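3.2 Play settings and story carryover

The Drokside sessions were designed to find out how much of a story children bring to a toy and how much the toy brings to them. Each child was given two figures from the Dretar line, one with a printed backstory on its card and one with a blank card. Both figures had the same height, joints and paint scheme. Children played alone for the length of one session while an observer in the next room coded their speech. A speech act was coded as "story" when the child gave a figure a name, a motive, a place or a past. Sound effects were coded apart from speech, as they were too frequent to be useful in the main measure.

The sample was made up of 100 children recruited in January through schools in the Montes district. Parents completed a short form on the films, comics and games the child already knew. Children who had seen the Kandar cartoon series were kept in the sample, but their sessions were analyzed as a separate group.

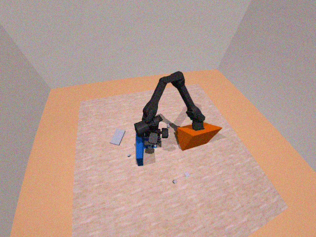

Figure 2

Children in the Kandar group spoke more often in the voice of the figure and less often as a narrator. They also held to the plot of the series for the first part of the session and moved away from it later, usually when an ordinary object in the room was given a part. A chair became a cliff in several sessions, and a shoe became a ship. The blank-card figure was named by most children before the printed card was read.

Two coders worked through the 700 speech acts drawn for the reliability check. Disagreements were mostly over short commands ("Get back!"), which may belong to a character or to the child. These were settled by discussion, and the rule adopted was to assign a command to the figure held in the hand at that moment. The same rule was applied to the remaining transcripts.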